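# Chapter 5: Looking After a Machine That Has Hands

Most books on robot upkeep begin with a list of parts to grease. We begin with a doubt. A two-armed laundry robot comes with a service plan, a wall chart and a promise that its joints will report their own wear. The plan is useful and the chart is mostly right. The promise deserves less trust, and much of this chapter is spent finding out how much less.

Our working example is the laundry cell at Gusel, where a legged robot and a front-loading washing machine share a small patch of floor. The supplier, Lasivard, calls it "self-settling": switch it on, let it find its zero points, walk away. The log for the first season holds 471 entries, and 177 of them were made by a person with a hex key in the other hand. Keep those two figures in mind whenever you read the word "self" in a brochure.

## 5.1 What a lift does and doesn't tell you

The oldest check in the cell is the basket lift. Each gripper takes one end of the rim and the basket is brought level over the machine. Supporters of the test like it for being quick and easy to judge by eye. Both things are true. It is also a very forgiving test: a thick plastic rim will put up with a grip that is a few millimetres out, and a small load of clothes hides a weak shoulder.

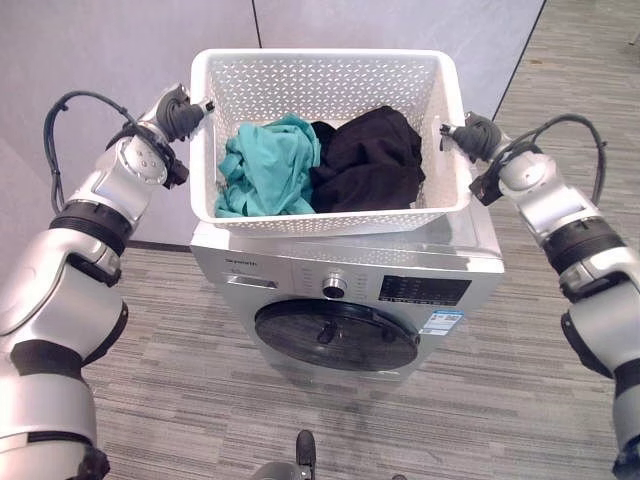
*Figure 5.1 The basket lift over the washing machine, one gripper at each end of the rim.*

Record a level basket as "level", and write nothing about the arms. Students lose marks here every year by turning one good-looking lift into a clean bill of health for the shoulder joints. If you want to know about a shoulder, load it, hold it, and measure the droop.

Look at the cables too. At each wrist the cable leaves in a wide loop so that the joint can turn without pulling on it. Lasivard's chart asks for this loop to be checked every 11 weeks. We think that is too long for any cable that bends on every cycle, and we have yet to see the tests behind the number.

## 5.2 The door is harder than it looks

A washing machine door swings on a hinge, so the hand has to follow a curve that was set by somebody else. If the robot's idea of where the hinge sits is wrong, the fingers either slip along the rim or push against it sideways. The second fault is the costly one. It makes no noise, the door still opens, and the wear goes into the finger links.
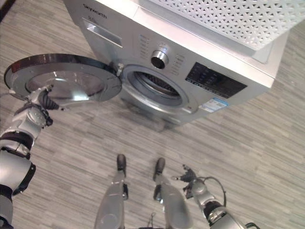 *Figure 5.2 Left hand on the rim of the open door.*

The usual advice is to teach the hinge position once, at installation, and leave it. That assumes the machine stays put. Washing machines creep when they spin, and an error at the hinge is carried round the whole swing. Teach the position again after any move, and distrust a stored value with no note of when it was taken.

## 5.3 Hands at rest

Finger checks are done with the hand hanging down and holding nothing. Compare the four fingers with each other first, then with the record for that hand. They need not hang in a perfectly straight row, and a slight curve proves very little taken alone.

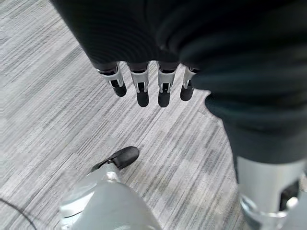

**Does a finger that hangs out of line need a new joint?**

Only if it stays out of line after the hand has been closed, opened and set to zero again; most fingers that fail the first look pass the second.

The Tetteh method goes further and gives each finger a score out of five. We leave the scores out. Two fitters looking at one hand will often disagree by a full point, and a trend line drawn through such numbers looks far more certain than it is. A short written note ages better: which finger, which joint, what it did when moved by hand with the power off.

Covers cause their own trouble. Fabric that bunches near the wrist can press on an outer finger and pass for a stiff joint, so lift it clear before you write anything down.

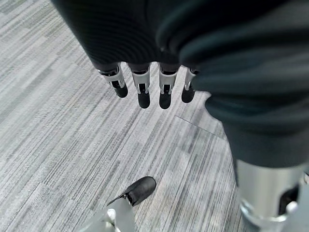
## 5.4 Before you open the Kurkomico panel

Power down at the wall and support both arms. The panel lamp tells you that the lamp circuit is dead and should not be taken as proof of anything else. Test at the terminals with your own meter, then test the meter. The full procedure follows in six steps, and step one is to read the last entry in the log.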